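Section 5: Loading the Shelves

You have a standing bookcase. Congratulations. The Drasitz open bookcase is now ready to hold things, which it does well, provided the things go on in a sensible order. Owners who skip this section tend to come back to it in February with everything on the floor again.

Before you start

The boards come in two kinds. Solid boards are for books that stand. Slatted shelves, with the notched front rail, are for books that lie down, and for anything else you can't bring yourself to put in a drawer. A thin paperback stood on slats will work one corner into a gap and stay there, sulking.

CAUTION: Do not climb the slats. They look like a ladder. They are aware of this and want no part of it.

Loading

1. Check that all 28 screws from Section 3 are in. If you have one left over, go back to Section 3. We'll wait.

2. Fill the low part of the unit first, with your heaviest items. Encyclopedias, tax papers and the bread machine manual all qualify.

3. Stand upright books on the solid boards, pushed against a post. A short row will lean. Add books until it stops, or learn to like it.

4. Lay large or thick books flat on the slatted shelves. Let the lower edge rest on the front rail if you want the cover to show. The notches are decorative and will not grip anything, whatever your brother-in-law says.

5. Stack no more than 5 flat books in one place. Past that, the one you want is always at the bottom.

6. Stand back. Move one thing. Stop.

NOTE: The longest board is 630 mm between posts. Atlases wider than this exist, and their owners write to us often.

Plants

Potted plants are welcome if they have a saucer. Trailing leaves may come through the slats and should be left to it. Water the plant at the sink and return it once it has stopped dripping. Stain damage from overwatering is covered in Section 8, where we explain that it isn't covered.

Books on the slatted shelves:

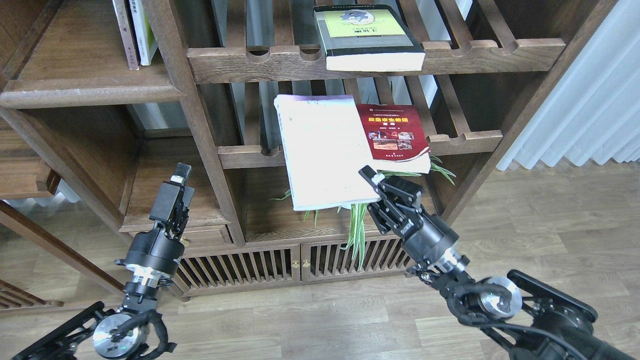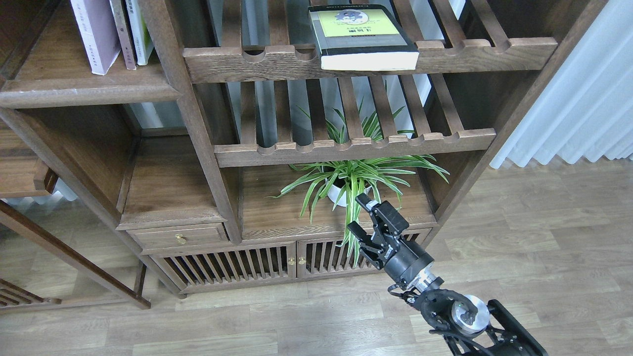 Owner remarks

Rory Munro: I ignored step 2 and started at the top, as I suspect most people do. It took almost an hour to unload and begin again. I'd also put in a word for felt pads on the slats if your paperbacks are old, as mine picked up faint stripes on the back covers over the winter. And please print the bit about the ladder in bigger type. I have two children and they both read it as a suggestion.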